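Fans of big machines have something to look forward to this March, when Mavuvora brings its eight-legged walker, Meseo, to the Morkeddale show for its very first public stroll. The driver sits right up inside, strapped in behind a curved windshield, and steers with 2 hand levers (and, we hear, a good deal of patience!). Leanne Heywood, who leads the team, told us that 124 people have already asked for a turn in the seat, and she would dearly love to say yes to every one of them.
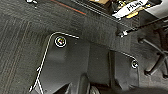
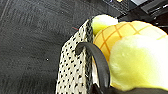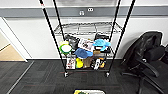 *Last picture: wire cart with a bare upper shelf and a full lower one.*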